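**Thread: Kiloware finished! And now the Weidemann or Momora question**

**perfs_and_paper** wrote:

It's done! The big box of kiloware I bought at the Skostosside fair in May is soaked, dried, pressed and sorted, and the final tally is 2,796 stamps. I know some of you get through that much in a month, but this is my first proper lot and I've loved every soggy minute of it.

Mostly modern European definitives, as you'd expect, with a good thick layer of Scandinavia and far more Dutch than I was ready for. Best bits so far are a run of Danish wavy lines in colours I didn't have, and a little clutch of Finnish pieces with really crisp town cancels, which I've left on paper.

So now I need somewhere to put them. I've got it down to two choices:

- Weidemann stockbooks, black pages, the 64-page ones
- Momora loose-leaf, with the clear strips, so I can shuffle pages about

I'm leaning Momora. I change my mind constantly about whether to sort by country or by theme (I currently have both on the go, don't ask) and being able to move a whole page sounds like heaven. Thoughts very welcome!

---

**gumside_up** wrote:

Congratulations! First kiloware is the best kiloware. I still remember mine, all over the spare bed on blotting paper.

Weidemann, every time. The strips grip properly and the books stand up on a shelf without sagging. I had Momora pages for a couple of years and the binder rings went out of true, so the pages caught whenever I turned them. Maddening. Also, loose-leaf tempts you to rearrange for ever and never mount anything.

Please leave the Finnish ones on paper, yes. Lovely things. Did you cut them with a decent margin?

---

**halfpenny_green** wrote:

Have to disagree with gumside on the Momora binders. The older ones did have that ring trouble, but mine are the newer sort with the wide spine and they've been fine. I keep ten to fifteen pages fewer in each than it says on the packet and they turn beautifully.

For someone who is still deciding between country and theme, loose-leaf is the obvious answer. With a stockbook you fill up Denmark, leave two empty pages, and then find you need five.

---

**perfs_and_paper** wrote:

Margins are generous on most of them! A couple had been trimmed close before they got to me, sadly.

And halfpenny, that is EXACTLY what happened with the cheap stockbook I started in. Netherlands has swallowed Norway. I've got Dutch stamps in three separate places with little paper flags sticking out. 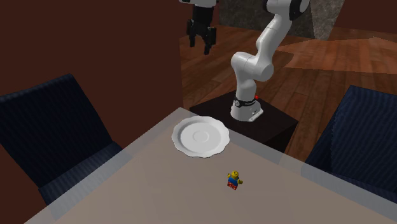

*Little figure and the wavy-edged plate*

Next job is the duplicates. I've got 300 set aside that I'm happy to let go, nearly all Dutch and West German. If anyone would like a pile for a youngster who's starting out, or wants to swap for Baltic, send me a message.

---

**inkwell_otter** wrote:

Ooh, Baltic! I have a fat envelope of Estonia and Latvia, mostly 1990s, nothing rare but nice clean used. Would happily take German off your hands. Message on its way.

On the storage thing, can I be awkward and suggest neither yet? Glassine envelopes in a shoebox, in catalogue number order, until you know what you're actually collecting. I spent a silly amount on pages for a ship theme and six months later I'd fallen head over heels for postmarks, and I didn't care what was on the stamp at all. The pages are still in the cupboard.

---

**gumside_up** wrote:

Shoebox is fine for duplicates, but where's the fun in a collection you can't look at? Half the pleasure is opening the book in the evening with a cup of tea. I'd get one Weidemann, put the favourites in it, and leave the rest in envelopes for now.

---

**perfs_and_paper** wrote:

inkwell, got it, thank you! I'll get yours sorted tonight. And you've rather unsettled me about the postmarks, as I keep going back to those Finnish pieces with the magnifier...

---

**halfpenny_green** wrote:

Another one lost to postmarks. Lovely to see.

How are you listing everything, by the way? I use Zukudus and it copes well with loose-leaf, as you can give each page its own label and search by it. It's a bit clunky for on-paper items (you have to enter them as "other" and type the cancel in the notes) but I can find any stamp I own in under a minute.

---

**tongs_not_tweezers** wrote:

Zukudus is all right until you want to print a wants list to take to a fair. Mine came out with the catalogue numbers in one column and the countries on a different sheet altogether. I've gone back to a notebook with squared paper and I'm much happier.

Also, nobody's asked - how did you dry them? If you used kitchen roll, check the backs before they go near any sort of strip. The textured kind can leave a pattern, and any gum that's left will stick to a Momora page in a warm room. I lost a nice Swedish pair that way.

---

**halfpenny_green** wrote:

You can fix the printing! Go to the list view first, set the sort to country, then print from there and not from the main menu. It took me an age to find.

---

**tongs_not_tweezers** wrote:

Well, I'll give it one more go. The notebook stays, mind.

---

**perfs_and_paper** wrote:

Face down on old tea towels overnight, then into the pages of a heavy atlas for a couple of days. I've just been through a handful of the West German ones and three still feel tacky on the back, so thank you tongs, those are going in for another bath with fresh water.

Right, decision! I'm getting one small Weidemann for the favourites and the Finnish pieces, and envelopes for everything else till the autumn. Momora can wait until I know whether I'm a country person or a theme person or (gulp) a postmark person.

Is anyone going to the next Skostosside fair? The dealer I bought from had 2 more boxes under his table, one marked "Nordic, unsorted", and I've thought of little else since.

---

**inkwell_otter** wrote:

I'll be there from 10, by the tea urn. If that Nordic box is still going, shall we split it? You have the Finland and I'll take anything with a ship postmark.

---

**perfs_and_paper** wrote:

Deal!! Bringing my own tongs and a carrier bag.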